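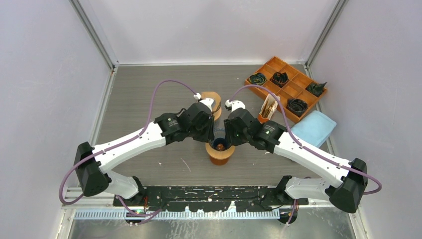 *Two arms over the terracotta-orange pot.*

# Changing your own cabin air filter

If your air con smells like an old gym bag, this is the job for you! It's one of the easiest bits of car maintenance going, and I love it because you notice the difference on the very first drive. I do ours every June, before the heater gets a proper workout.

These steps suit any car with the filter behind the glovebox (most small hatches and sedans). Check your owner's manual first, as a few hide it under the bonnet.

**You'll need**

- a new filter in the right size
- a small Phillips screwdriver
- a torch
- a vacuum with a skinny nozzle

**Getting the old one out**

1. Switch the ignition off and empty the glovebox. All of it, even the servo receipts.
2. Unhook the little damper arm on the side, then squeeze both walls inwards until the stops clear and the box swings down.
3. Find the long, narrow cover behind it. Press the tabs, or undo the screws if yours has them.
4. Slide the filter out slowly and keep it level, or you'll be wearing the leaves.
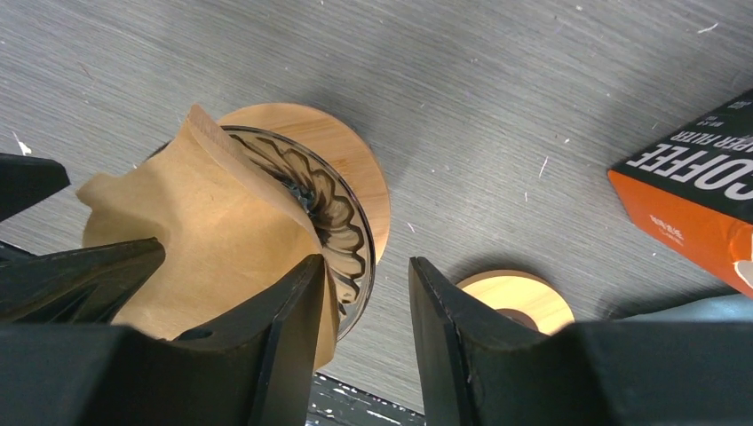
Before the new one goes in, run the vacuum around the slot. Then look for the airflow arrow on the filter's edge and match it to the old one. Mine was in backwards for a whole year before Tamás Kerekes spotted it, so do check!

Clip the cover on, lift the glovebox until the stops pop back, and reconnect the damper. Run the fan on high for 60 seconds with the windows down.

The whole thing took me 90 minutes the first time (I lost a screw under the seat) and now it takes 9.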